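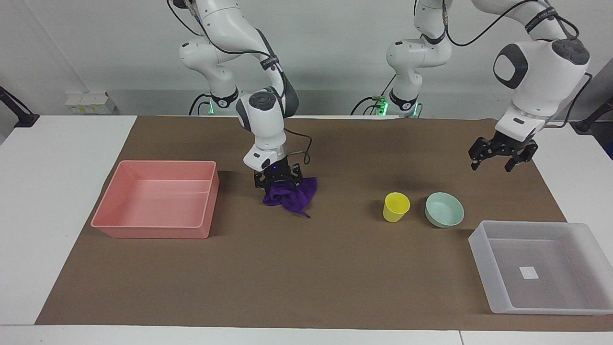
Gellodel Bench Practice Kit for two-arm cells: review

Price as tested: £611
Supplied by: Allari
Used for: tabletop sorting and tidying work with two arms

Most of the safety paperwork sold to small robotics labs is written for factories. It assumes a fence, a shift supervisor and a machine that does one job all year. The Gellodel kit is meant for people whose arms do a different job each week on an ordinary table, and who still need written rules that a new starter can follow on the first morning.

I have used it since March with two colleagues. Before that we worked from a four-page document that Baoshan Cheng wrote when our cell was built, so I had something to compare it with.

What you get

The box holds a ring-bound handbook, a set of wipe-clean check cards, a roll of floor tape, two lockout tags and a pad of incident sheets. There is a download with the same cards as editable files. The handbook is well printed and lies flat when open, which matters if you are reading it with one hand near a stop button. The tape is ordinary tape and you could buy it anywhere for less.

No software is included and nothing plugs into the robot. If you want something that watches the arms for you, this is the wrong product. Larnel sells a monitoring package at £859 which does some of that, but it comes with very little on day-to-day practice and we would still have needed the written part.

The handbook

It is split into five parts: the room, the table, the arms, the objects and the people. The room section is short and sensible. It asks you to mark the reach of each arm on the floor with both arms fully stretched, and to keep chairs outside the line. It also says the stop button must be reachable by the person watching without leaning over the table. Ours wasn't, and we moved it.

The table section is the best in the book. It wants a plain, matt covering under the work, fixed so it can't creep, and a clear strip kept between the covering and the people side of the table wherever you can manage it. Containers go down before the arms are powered. Anything light enough to be knocked over, such as cups and small bowls, is placed where neither arm has to cross above it to reach something else. We had been putting ours wherever there was a gap.

There is a good page on cables. The rule is that every cable on a moving arm should be looked at through the full range of movement, at slow speed, before the day's first task, and that a loop near the wrist should never be able to reach the fingers. The card for this has a box for each joint. It takes a few minutes and I would not skip it now. Straps get checked at the same time.

The objects section covers cloth properly, and I was pleased to see it. Soft items are treated as a hazard of their own: they hide the fingertips, they trail, and they can drag a cup along with them. The advice is to let one arm hold the cloth while the other stays open and clear, and to bring the second arm in only when the first has stopped. You can argue with that. Jahangir Patwary, who runs most of our folding tasks, thinks it is too strict for experienced operators and we have written ourselves an exception, signed and dated as the handbook asks. I still think it is the right starting point for beginners.

The people section is weaker. It has a decent page on who may enter the marked area and when, but the part on training is thin. It tells you to keep a record for each operator and gives you a blank form, with no guidance on what a person should be able to do before you sign it. We ended up using Baoshan's old list.

The check cards

There are separate cards for start of day, change of task, end of day and after a stop. They wipe clean well with a damp cloth, though the marker leaves a grey shadow if you leave it on overnight. The type is large enough to read from standing height.

The change of task card is the one we use most. It asks for the containers to be named out loud, left and right, from the robot's side. That sounds fussy until two people facing each other across a table have both said "left" and meant different bins. We have kept it.

The after-a-stop card is too long. It runs to both sides and asks for the same time twice. Most of our stops are small ones, a gripper closing on nothing or a cup tipped over, and people started leaving the back blank. We made a short version from the editable file.

Against the standards

The handbook refers to the main robot safety standards but does not reproduce them, and it says clearly that following the cards doesn't amount to compliance. You still need your own risk assessment. I would have liked a table showing which card supports which part of that assessment. Messina's guide, which is older and cheaper, has one, and I still keep a copy on the shelf for that reason.

Value

We had £600 set aside and had to ask for the extra. For a single cell it is a fair amount of money for paper and tape. The second licence for the files is free within the same building, so it looks better if you have two or more tables.

Good: table and cable sections, cloth handling, editable cards, binding.
Less good: training pages, the after-a-stop card, no cross-reference to a risk assessment.

I would buy it again for a new lab. If you already have written rules that people follow, ask Allari for the sample chapter on the table first - it is the part most likely to change what you do.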